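Tue 23 January

Public hearing on the Wevari bridge tonight, and I'm still too wound up to sleep, so I'm writing it down while I have it. 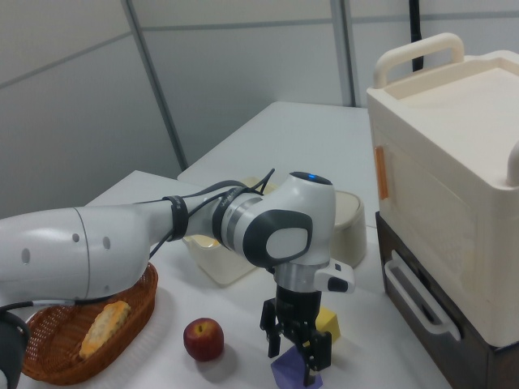
I left work at five sharp and walked straight to the district hall because I wanted a seat near the front. No such luck! The line was already past the bakery and most of the way to the bus shelter. I have lived in Ndlovu for nine years and have never seen a line for anything except the peach stand. People had brought their kids. One family had a pot of soup with them and was handing cups to whoever stood nearby, and I got one, lentil with a lot of lemon.

For my own memory later, the state of things. The province closed the footbridge at Wevari in the fall, said it would be repaired, and then put out a notice in December saying it would be taken down and not replaced. People in Jullia who work on our side now have to go all the way around by the highway. The petition to keep it got 1505 names. The province threw out everyone who hadn't written a full street address, which left 1247, and the rule said we needed 1041 for a hearing. So we cleared it anyway, and I was so happy when that letter came that I read it out loud in the kitchen with no one there.

The hall filled up and they opened the side doors so people in the yard could listen. Cold air on my ankles for three hours. I don't care, I would do it again tomorrow.

The province sent two people from the roads office and one from the budget side. The roads people had slides. The first half was fair enough, I thought. The deck is bad, the east footing is worse, and the flood two years ago did more than they told us at the time. I learned a lot about footings. Then they got to the part about "usage," and the whole room started to rumble, because their count was done during the school vacation, in the rain, on a bridge that already had a fence across half of it. A woman behind me said "oh come on" in a perfectly normal voice and it carried through the whole hall.

After that the floor was open. Two minutes each, 32 speakers on the list, and they let every one of them talk. I kept waiting for the chair to cut it short and she never did. I want to give her credit for that. She had a kitchen timer and when it went off she just held it up and smiled until the person sat down.

Some of what I want to remember:

The nurse who works nights in Jullia and used to walk home across the bridge at sunrise. She now sleeps in her car before driving because the detour makes her too late for the bus.

The boy, maybe eleven, who read from a sheet of notebook paper and asked how much it cost to print the notices about tearing it down. Big laugh, but the budget man wrote it down, and I hope he really does look it up.

The farmer from up the valley who was AGAINST keeping it. He said the money should go to the Motano road, where the school van got stuck four times last winter. He got a few boos and I was embarrassed by that. He was right about the road. I've been on it. I went over to him at the break and told him so, and we ended up talking until the bell rang about whether the two things could go into one request. He says the Motano people have never been asked to sign anything of ours. Well, we should ask! It's the same budget and the same office and they're just as tired of that office as we are.

Then it was my turn, number 19. I'd practiced in the shower all week and had it down to a minute fifty. I got up there and my paper was shaking so I put it on the stand and talked without it. I said the part about the market and the part about the detour, and completely forgot the part about the ambulance, the best part, the one I had looked up. Somebody two speakers later covered it, better than I would have. So it got said.

I got clapped for! Everyone got clapped for, but still.

At the end the roads office said they would "take the comments into consideration," and there was a groan, and then the chair asked them for a date. They didn't want to give one. She asked again. They said April. She asked if that meant a decision in April or another meeting in April, and there was some whispering with hands over the microphone, and they said a written decision. It's in the minutes now. I made sure to watch the clerk type it.

I know it could still go badly. The budget man had a look on his face the whole night like someone waiting at the dentist, and the repair figure they showed is a lot of money for a district our size. Walking home I went through all of it again and decided I feel good. Three months ago I didn't know the names of half the people on my own street, and tonight I walked home with six of them, all talking at the same time, stopping under every streetlight to finish a point.

We cut through by the river. The bridge is fenced off with those orange panels and somebody has tied ribbons on them, blue and yellow, all the way along. They weren't there on Sunday. I added my scarf tie, the thin green one I never wear.

Things to do before the weekend:

Write up my notes and send them to the group while I can still read my handwriting.
Ask for a copy of the roads office slides. They said they're public.
Find out who puts together the Motano petition, if there is one, and go see them.
Return the soup cup. I walked off with it. It's on the windowsill.
Call in a complaint about the side doors at the hall, they don't latch.

It's past midnight and I have to be up at six. My feet are only now getting warm. I keep thinking about the ambulance part and how I could have fit it in if I'd skipped the thank-yous at the start. Next time no thank-yous, straight in.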